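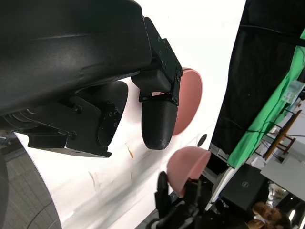
Room inspection checklist, with comments
Berrada House, Studio 2
Inspected 23/07/2021 by Orysia Chornovol. Copy to Ehab Salem.

1. Tabletop clean
NO. Ticked "yes" on the last sheet, which I find hard to credit. Grey streaks, faint stains and an orange-brown smudge on the white surface. If this was wiped, I'd like to know what colour the cloth was.

2. Tableware in good order
PARTLY. Pink plate and pink bowl on the table. Inventory calls them "shatterproof". Says who? No paperwork sighted. Treat as breakable.

3. Dark oval mark beside bowl
OPEN. Menaka Majumder reckons it's a burn, Iman Zerouali says ink. Try the Zumia cleaner on a corner first. The label promises a lot.

4. Floor
Grey carpet. Job 377 says "edges checked". Checked how? Recheck on foot.

5. Black curtain and green backdrop
Fire rating "on file", according to Ekua Agyeman. Not in the file I was given. No pass until I've seen the certificate.

6. Wooden stand by the backdrop
Thin legs. Described to me as "pretty stable". Weight it at the base or move it back from the walkway.

7. Monitor, test and tag
Tag 179 listed as current to November. Haven't matched the number to the lead, so left blank.

Result: not passed. Items 1, 3 and 5 to be redone before sign-off.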